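Cloth sorting table: progress report to the grant panel
Dec 1, 2025

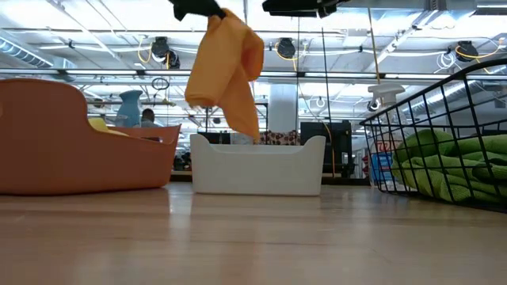 The sorting table, with the orange tub, the white tub and the wire basket.

Risturo gave us 1190 euros for a sorting table and containers. Most of it is spent. I was asked whether the new layout has made the work easier, and my answer is that I can't tell you yet.

The idea was simple enough. Cloths come in mixed and go out by colour, one container for each group. The Allach proposal said three containers would do. I doubted that when I read it and I still do. Cloths that are nearly yellow and nearly orange get argued over, and people put them wherever there is room. The orange tub doesn't help, as newcomers take its colour for a label. I have asked for tags twice.

Ainhoa Benítez checked 93 cloths at the end of the second week and found most of them in the right place. I would not make much of that. She picked a quiet afternoon, and the same two people had done all the sorting.

The tubs themselves are fine. The white one has a handle hole and gets carried about more than the others. The black wire basket is less popular – small cloths catch on it – and I would not buy another. The tabletop wipes down well but shows every bit of glare from the ceiling lights, and the pale cloths are harder to judge there than they were on the old bench.

The proposal also promised a folding step before storage. We have not started it. The shelves from Lundia are still not up, and until they are, folded cloths have nowhere to go.

For December we plan to tag the containers and repeat the check on a busy day. I would ask the panel to hold the second payment until those results are in.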